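Teleoperation Cell Inspection Checklist
Remote demonstration station, Rerkiton site
Inspector: Anjana Pathirana
Station lead: Piyumi Gamage
Form 153

Items are marked Pass, Comment or Fail. A Fail stops all demonstrations until the item is cleared by the station lead.

1. Emergency stop within reach of the remote operator. Pass.
2. Emergency stop within reach of the floor attendant. Pass. Tested twice.
3. Arm returns to hold when the operator releases the hand controller. Pass.
4. Speed limit for hand guiding set and locked. Comment. The limit was set, but the lock code had not been changed after the Wanden training course. Change before next use.
5. Cable routing. Comment. Cables from the arm hang over the table edge and run down toward the floor. Secure them clear of the attendant's walking path.

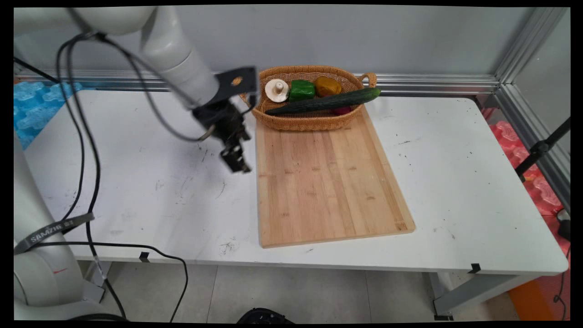
Rerkiton, April

6. Gripper fingers and flange. Pass. Two-finger gripper, open at time of inspection. Fasteners checked by hand with power off.
7. Task objects. Pass. Toy vegetables in the wicker basket, with the basket resting partly on the cutting board. The cucumber extends past the rim; operators should plan the first grasp with this in mind.
8. Table surface. Comment. Dark specks and scuff marks, most evident beneath the gripper and near the front edge. Clean before the next recording block.
9. Start position. Pass. Operators are to confirm it before each demonstration and after every 20 recorded attempts.
10. Operator log. Fail. Demonstration 1854 has no operator initials and no note of whether it was guided by hand or by remote control. Ms. Gamage to correct the entry.

General comments

Operators must not switch from remote control to hand guiding without a verbal call and a reply from the attendant. The Siddiqui procedure applies to all staff, including visitors from Drurkeseo.

Item 10 is to be cleared by Thursday. Items 4, 5 and 8 will be reviewed at the next inspection.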